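## 4. Planning and costing the workcells

When we first sat down in July to work out what a pair of household-task workcells would cost us, we made the mistake that I suspect most small labs make, and put nearly all of our attention on the arms. The arms are the expensive part, after all, and the quotes arrive with lovely drawings attached. Ľubica Kuruc, who had equipped the teaching lab at Gradov some years before, read our first draft and asked very kindly where the shelves were. We hadn't budgeted for any shelves, or for anything else a robot might be asked to reach towards.

We therefore rebuilt the budget around four headings: arms and grippers, enclosure, furnishings and consumables, and spares. Quotes for the first heading came from two suppliers, Tosix and Muli. They were close enough in price that we ended up choosing on delivery terms and on how readily each firm would sell us single wrist joints, as we didn't fancy buying a whole arm every time a bearing wore out. Muli was happy to do this and Tosix preferred to sell a service plan, which may well suit a larger group with a steadier income than ours. The enclosure was priced by the metre of aluminium extrusion, with the wall linings listed separately so that they could be swapped between studies without touching the rails.

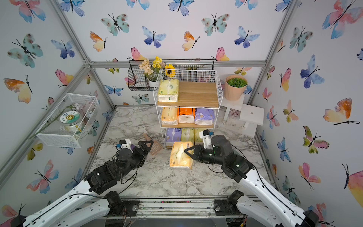 **Figure 3.** One of the two workcells, fitted out for the tissue-pack shelving task.

Furnishings were the heading we understood least, and I would encourage anyone planning a similar purchase to spend a good long afternoon on them. Our first instinct was to lump everything under "props" and guess at a figure, but a guess of that sort is very hard to defend when somebody asks what the money is for. We went through the cell surface by surface instead, and the list grew in ways we hadn't expected. The butterfly wallpaper is its own line, and so is the marble-patterned floor, and then come the three-tier wire shelf, the hanging baskets, the little white side table and the artificial flowers. The tissue packs we treated as consumables, because plastic wrapping doesn't stay crisp for long under a gripper, and we allowed for several colours so that the shelf could be restocked in different arrangements. In the end we set aside $1,107 per cell for furnishings and the first stock of consumables together, a sum that would have looked absurd in our first draft and now seems to us rather modest.

Cleaning and upkeep deserve a word too, humble as they are. The front base rail collects dark specks of debris, as the figure shows, and the arm bases are mounted on that same rail. We budgeted for a small vacuum, and for 20 minutes of a technician's time at the close of each working session to go over the rail and check the cables where they drape along the arms. Labour of this kind is easily forgotten, since it never appears on a supplier's quote, and over a full year it came to more than the wall linings did.

For spares we followed the practice of our colleagues at Irkania and held back a fixed share of the arm price, spent first on gripper jaws and camera mounts. Lead time mattered to us more than unit cost here. The longest wait we were quoted was 61 days, for a wrist joint, and a cell standing idle for that long would have upset the whole study schedule, so we ordered one along with the arms. Jaws were quoted at 40 days, and we keep two sets per cell in the cupboard. The full budget, with the supplier terms that we're free to share, is given in Appendix B.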